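Marking out a safe working area for a small tabletop arm

If you've just unpacked your first small robot arm, I know how tempting it is to plug it in and start picking things up straight away. I did exactly that with mine, and I've been a good deal more careful ever since! What follows is the routine we use at Ridico whenever an arm goes onto a new bench, and it has served us well through all sorts of odd jobs. None of it is difficult, and you can have the whole thing done before your tea goes cold (well, nearly).

Please read the manual that came with your arm as well. Where it is stricter than I am, follow the manual.

Step 1: Work out how far the arm can reach

With the power off, gently stretch the arm out as far as it goes and measure from the middle of the base to the tips of the fingers. Ours comes to 80 cm. Add a bit for whatever it will be carrying, and treat everything inside that circle as belonging to the arm whenever the power is on. Mugs, phones and elbows all live outside it. Cillian Egan, who set up our second bench, runs a length of string from the base and walks it round, and I've never found a quicker way.

Step 2: Tape the drop area

Inside the reach, choose one place where things get put down and mark it with tape in a colour that stands out against the table. Leave a generous gap all round the object, as the fingers need room to open as well. Press the corners down firmly where the strips overlap, and replace any strip that starts to lift - a loose end can catch on a finger.

Step 3: Start with something that can't hurt anyone

For the first runs, use a light block with rounded edges, in a strong colour that you can follow easily from where you're standing. Soft fingers are kinder to the block, and to you, but they don't make the arm itself safe, so please don't relax the other rules on their account.

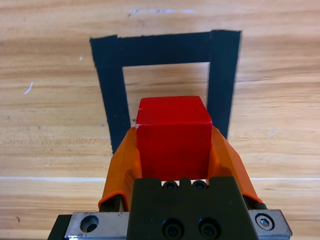 Step 4: Slow it right down

Set the speed to 10 per cent of the maximum and do 12 complete pick-and-place cycles with one hand resting by the stop button. If anything at all looks wrong, press it. Only raise the speed once you've had a full set without a fault, and go up in small jumps.

Step 5: Agree who is in charge

One person holds the controls, and that person says "moving" out loud before every start. It feels silly for the first morning and then you stop noticing. Anyone who wants to reach in asks first, and waits until the arm has been stopped and the controls put down.

Step 6: Check the screws

Before each session, go over the screws on the gripper and its mounting with the right hex key. Check they're snug, and don't lean on them. Write the date in the bench book, along with anything you tightened.

If you move the arm, even by a hand's width, go back to Step 1 and measure again.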